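The left one has gone again

I have now had two grippers for a whole spring, and the left one has decided it doesn't care for closing all the way. It comes in, stops just short, has a think, and then lets go. The log calls this a width error. I've been calling it other things.

First time round I blamed the battery, then the cable, then the house, which is damp. I wrote to the people at Fosgate who sold me the pair, and got back a very polite message asking whether I had read page 39. I had. Page 39 is about storing the thing in a cupboard.

So I went back to basics and did sweets, over and over, tray to sheet and sheet to tray. The session was meant to be 205 picks. I gave up at 25, when the reading jumped from nearly shut to fully open with a plum sweet between the pads and my thumb nowhere near the trigger.

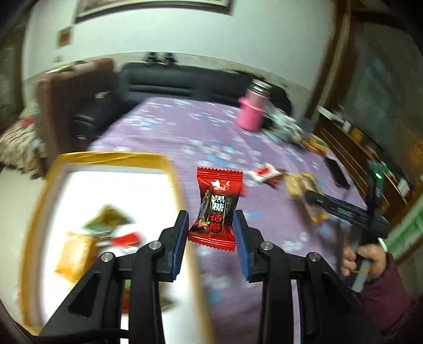
Blue pads, red sweet, other gripper in the right hand.

You'd think a hand-held gripper couldn't hurt anyone, and mostly it can't. But whatever I record with it gets played back on the arm over at Trostby, and the arm is a trusting soul. If the file says open, it opens, whatever it's carrying and whoever's foot is underneath. I've asked them to bin everything from the left hand since July and to keep the stop button within reach until I've found the fault.

My money is on the encoder magnet. I had the cover off last night and it turned under my fingernail, and it has no business turning. A dab of glue would probably do it, but Fosgate say glue voids the warranty, so I'm waiting for a new one from Prelthorpe. Until it comes I'm working right-handed only, and eating the test objects.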